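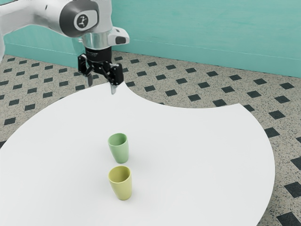
Probert from the day shift asks if the new gloves can be dropped from the test, as people take them off for the small screws anyway. I wrote back that this is the reason to keep them in. If a glove is removed 12 times in a shift, we must know it before we order more.

Second week of the trial at Varnow.

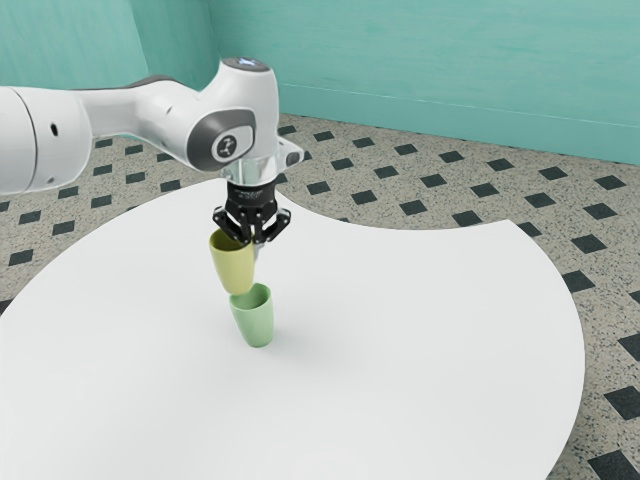
Workshop notebook, Flestumow safety bench
Entered April 3, 2019

20 pairs were given out, sizes 8 to 10. Size 9 is already finished, I should have asked for more of them. The Damico pair with the coated palm holds oily parts well but the cuff is short, and the wrist stays open when the arm is stretched. The uncoated pair is cooler — two people prefer it for this only.

Rub test on the coated palm: first hole at 2,998 cycles, between thumb and finger. The old type gave up at roughly 2,000. I would like to repeat it with a fresh sheet of paper, the one I used was not new at the start.

To do: short form for the shift (when removed, for which task). Ask the supplier about a longer cuff. Wash five pairs and measure again, the label says 40 degrees. The old stock stays in the cupboard until September, please do not mix the boxes.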